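The Long Way to the Cafeteria

At a campus in Clutville, a delivery robot named Hestel is learning to get around by being walked, patiently, like a new puppy

By the time I catch up with Pichit Thammasiri on a Wednesday morning, he has already been to the mail room and back twice. He has a game controller in his hands and a lunch box hooked over one elbow, and he's strolling a few steps behind a squat, six-wheeled machine that is about to get very confused by a doormat.

"Watch," he says, delighted. The robot noses up to the mat, stops, and waits. Pichit nudges the left stick, and Hestel backs off, swings wide and goes around. "That's a good one. We'll keep that one."

Keeping the good ones is the whole job. Hestel belongs to Druder, a small company that wants to move parcels, lab samples and forgotten laptops between buildings without anyone having to write a rule for every curb and doorway. The robot learns from examples. A person drives it along a route, the camera on its front records what it sees, and the controller records what the person did about it. Feed enough of those pairs into the learning system and, little by little, it starts to make the same choices on its own.

How many is enough? Pichit laughs at that. The team has 1232 walks saved so far and is aiming for 3000 before the fall term. Each one is a single trip from one door to another, and each one gets watched afterward by his cousin, Wichai Thammasiri, who sits in a converted supply closet with two monitors and a very large thermos of tea.

I expected Wichai's part to be dull, and I was wrong! He scrubs through a walk the way a birder scans a hedge. Here's a spot where Pichit slowed down for a student who was about to step backward. Here's one where he drifted toward the wall for no reason at all, and that stretch gets snipped out, so Hestel won't pick up the habit. Wichai adds a short note to every recording: the route, the weather, anything odd. My favorite reads "goose, both directions."

The two of them learned early that too many perfect trips make a poor teacher. In the first weeks Pichit drove beautifully, straight down the middle every time, and the robot learned to do exactly that until the moment it wandered a foot off line. Then it had no idea how to get back, having never seen anyone do it. So now he drives badly on purpose. He lets Hestel drift toward a curb with the recorder paused, switches it on, and steers home. Those recoveries are some of the most useful walks in the collection, and they look ridiculous to anyone passing by.

Light is the other big subject. Kaewkla, the route that links the library with the cafeteria, runs under a metal roof for most of its length, and the sun comes in at the sides. A person hardly registers the bright patches on the pavement. To a camera, a patch can look like a puddle, a sheet of paper or a hole. The cure is to drive the same stretch at different hours, early, at noon and again around 4, and let the system see that the patches change while the ground stays put.

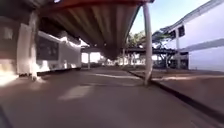 The view from a fixed camera: sunlight on the covered path, with the curb running along the right.

I asked for a turn, of course. Pichit handed over the controller with only one instruction, which was to drive the way I'd walk. It's harder than it sounds. I kept steering in little jerks, and I hugged the left side as if the curb might bite. Back in the closet, Wichai played my run at double speed and made a few kind noises. He kept almost half of it.

After lunch they let Hestel try a short stretch by itself. Pichit walked alongside with his thumb over the stop button. The robot rolled off, hesitated beside a bench, picked a side and carried on to the steps, where it stopped and waited for somebody to open the door. Pichit was already asking Wichai over the radio whether they had enough benches.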